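Lisel Household Water Diary

README for the second release, September 30, 2022

Welcome, and thank you for taking the time to read this before opening the files. I know the temptation is to skip straight to the spreadsheet, and I have done it myself with other people's data more often than I'd like to admit, but a few of the columns have odd histories and you will be happier knowing about them first.

What this is

The Lisel Household Water Diary is a collection of 3948 handwritten diary entries about water use at home, typed up and lightly cleaned. The entries come from 38 households in two neighborhoods, Prekari and Isham, which sit on opposite sides of the same reservoir and pay very different water bills. Each entry records one use of water: what it was for, which tap it came from, how long the tap ran, and whatever else the person felt like writing down. Some people wrote a single word. Others wrote half a page about their mother's opinions on rinsing rice, and I have kept every bit of that in the notes column, where I hope you'll enjoy it as much as I did.

The kitchen turned out to be where most of the writing happened. Showers get one line and a time. Dishes get feelings.

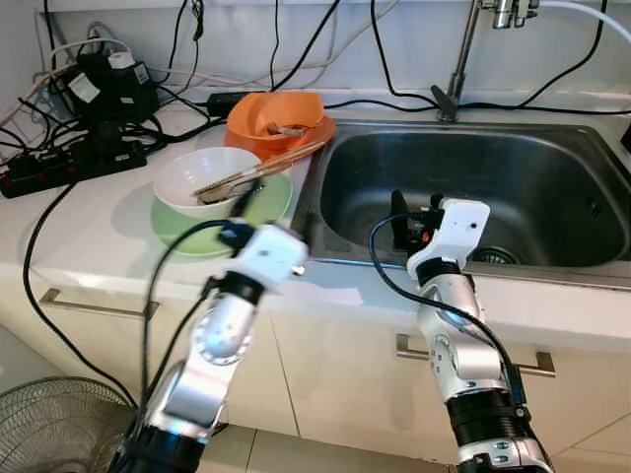 Dishes stacked to the left of a kitchen sink: a bowl with utensils in it, on a pale green plate.

What's in the folder

entries.csv is the main table, one row per diary entry.
households.csv has one row per household, with the number of people, the type of home and the neighborhood.
taps.csv lists every tap the households told us about, including garden spigots and one very busy basement utility tub.
codes.txt explains the short codes used in the purpose column.
tekleab_form.pdf is the blank diary page, named after the Tekleab print shop that laid it out for us and kindly fixed our spelling of "faucet."

Columns in entries.csv

entry_id: a plain running number. Gaps are fine and mean an entry was withdrawn.
household: matches households.csv.
tap: matches taps.csv. Blank if the person didn't say.
purpose: a short code such as DISH, COOK, DRINK, WASH, PLANT, PET or OTHER. These are the 7 codes we ended up with after starting with far too many.
minutes: running time as written by the person, turned into a decimal. "A minute and a half" became 1.5. "Ages" was left blank.
basin: yes, no or unsure. Did they fill a basin or let the tap run?
notes: free text, with names and street addresses removed.

How the diaries were kept

Every household got a paper booklet and a pencil on a string, and was asked to leave it near whichever tap they used most. Diaries ran through the month of June. We asked people to write at the time if they could, and by bedtime if they couldn't, and there's a fair amount of bedtime writing in here. You'll spot it easily: the minutes are suspiciously round and everything happened "after supper."

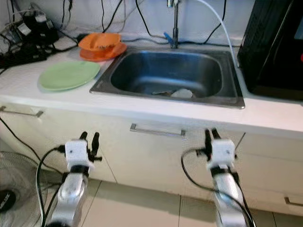

Once the booklets came back, they were typed up by hand at the kitchen table over a good part of the summer. Spelling was left alone in the notes column. Purpose codes were assigned by me, twice, with a few weeks in between, and where my two attempts disagreed I used the second one and felt a little embarrassed about the first.

Things to be careful about

Please don't use the minutes column to work out gallons. Flow wasn't measured, and the taps in the older Isham buildings are known to be slow on the upper floors. Long times there may mean very little water.

The basin column was added to the form after printing, as a rubber stamp, and a handful of booklets from Prekari missed the stamp altogether. Those rows say unsure.

Only about 1000 entries have anything in the notes column, and they lean heavily toward a few talkative households. If you're studying the language people use for chores (I'd love to hear from you!), weight by household or you will mostly be studying one kitchen.

Changes since the first release

Fixed the PET rows that had been coded as PLANT. Removed entries from a household that asked to leave. Added taps.csv. Minutes over 60 were checked against the booklets, and the lawn sprinkler ones are real.

Use and credit

Free to use for teaching, research or plain curiosity. Please credit it as the Lisel Household Water Diary, second release, and don't try to work out who anybody is.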